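Gripper won't let go after e-stop

Lillari
Tidying soft toys off a bed, we hit the e-stop and the hand stays shut on whatever it's holding. 13 times out of 30 so far. Supplier says it's meant to do that. Is it?

Ollis_14
Yes, normal. Just pull it out.

Escobedo
Don't put your fingers in there. Holding on at a stop can be by design, but then it'd be 30 out of 30. I'd want that claim in writing, and the brake wiring checked first.

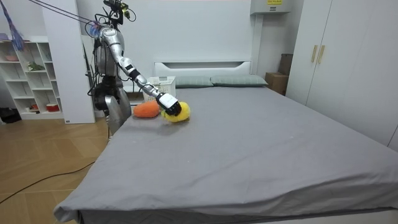 Hand closed on the yellow plush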